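Handheld grippers for cloth: Ruvavard or Ots?

kelpie_bench
Posted 7:42 pm
OK so I've had the Ruvavard pair since December and I've finally got hold of a set of Ots fingertips to compare. Same handles, different pads. The Ots ones are stiffer with a squarer edge, and they were $50 for the pair, which stung a bit. I'm only after clothes folding demos, nothing heavy. Anyone run both?

mudbrickmatt
Posted 7:58 pm
Ran both last winter. Ots for tea towels and jeans, Ruvavard for anything knitted. The square edge gets under a hem nicely but it snags on rib, and then you're dragging the whole jumper across the bed with you (ask me how I know).

kelpie_bench
Posted 8:20 pm
Yeah, dragging is my big worry! Had a go at tops tonight with the blue pads.

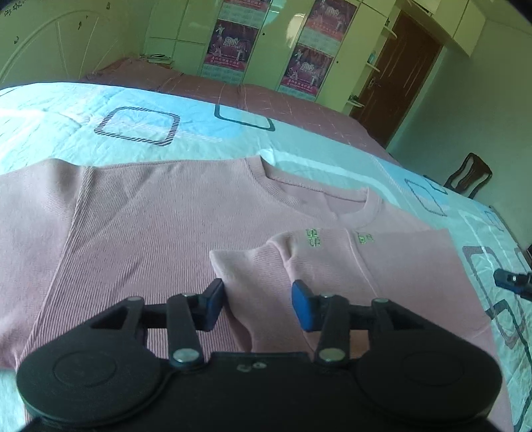 Cuffs are what I judge a fingertip on, way more than hems or collars. A hem gives you a long straight edge and you can be sloppy about where you land. With a sleeve folded in over the chest like on that pink ribbed top, the open end of the cuff is sitting on another layer of the same fabric, so you want the fingers to take the sleeve and leave the front of the top where it is. I come in with one tip at the edge of the cuff and the other over the fold. Over 30 goes at that tonight and I grabbed both layers on 19 of them, so yeah, not flash.

Vindside_Pete
Posted 8:31 pm
That's a technique problem, not a pad problem, sorry. You're coming in too flat. Tip the handle up a bit and close slower. I'd bet the Ots would give you the same number.

mudbrickmatt
Posted 8:44 pm
Disagree, Pete. Tipping up works on a table. On a bed the mattress gives, so the low finger sinks and picks up whatever's underneath. Softer pads make it worse again. Kelpie, chuck a board under the sheet and run it again before you blame your wrists.

Vindside_Pete
Posted 8:49 pm
A board under the sheet defeats the purpose, mate. People fold their washing on beds. If the policy only ever sees a hard surface it'll be useless in a real bedroom.

rasmus_r
Posted 9:15 pm
Rasmus Ramanauskas here, I did the pad tests for the Trurnivholm write-up. You're both a bit right. We found closing speed mattered more than angle on ribbed stuff, and the surface mattered more than either. I'd record on the bed but practise on the board first. Also check your linkage pins for slop. If one finger arrives before the other it'll plough into the bottom layer every time, and I've seen people swap pads for weeks over that.

kelpie_bench
Posted 9:27 pm
Oh that's a good shout, I haven't touched the pins since I put them together. The left one has felt a bit loose if I wiggle it. Will do the pins first, then the board, then swap to the Ots on the same top and the same sleeve fold so it's a fair go.

Vindside_Pete
Posted 9:33 pm
Post the Ots numbers either way. And try 2 different closing speeds while you're at it.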